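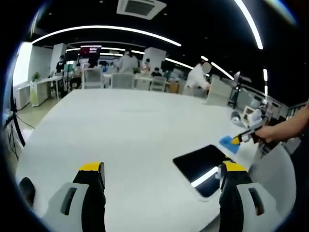

How does a new country get started?

Quick version first, then the longer bit. A country is a place with people, borders, a government and — the tricky part — other countries that agree it's a country.

Say there's a region called Nadley. It's part of a bigger country, Skullusstead. People in Nadley have their own language, own songs, own holidays. They already run their own schools. Some of them want to run everything. Army, money, passports, the lot.

So what do they do? Often there's a vote. A big yes-or-no vote is called a referendum (ref-er-EN-dum). Say 17 towns in Nadley vote yes and nine vote no. That's all 26 towns. Done? 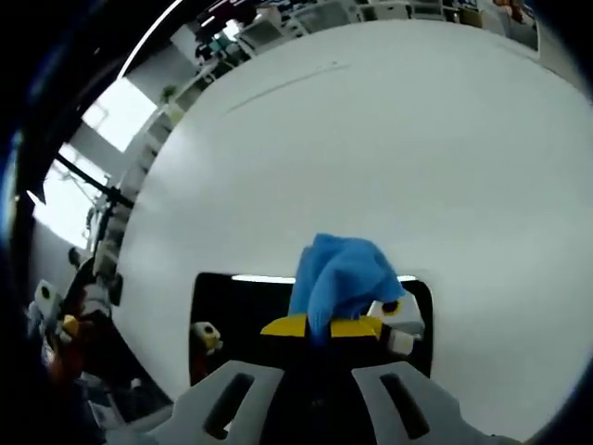 Not yet. Skullusstead might say the vote doesn't count. Maybe its laws say no part can leave. Maybe Nadley has the only big port and they dont want to lose it. Then come talks. Long ones. Who gets the trains? Who pays back old loans? Where does the border go, exactly?

Sometimes both sides sign a deal and it's peaceful. Sometimes there's fighting, and people get hurt or have to move away. Sometimes the region stays but gets more power over its own stuff. Grown-ups call that autonomy. Means making your own rules for some things.
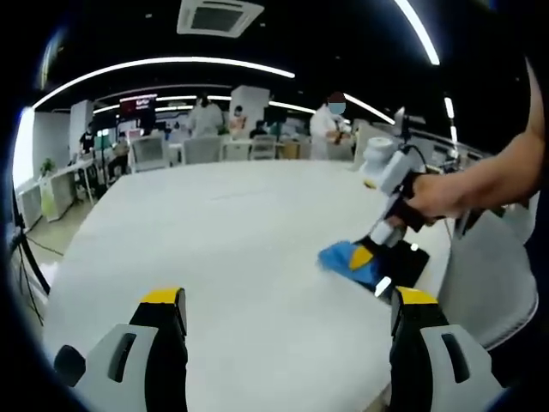
Can a place just say it's a country?

It can say so, but then other governments have to decide if they agree. When they do, it's called recognition. Without it, trading is hard, and other places might not accept your passports.

Most new countries want to join the United Nations too — thats a group where countries meet and talk. Getting in takes a vote there.

Words to know: border, referendum, autonomy, recognition.

Written by Abimbola Ugwu. Checked by Bożena Makowska.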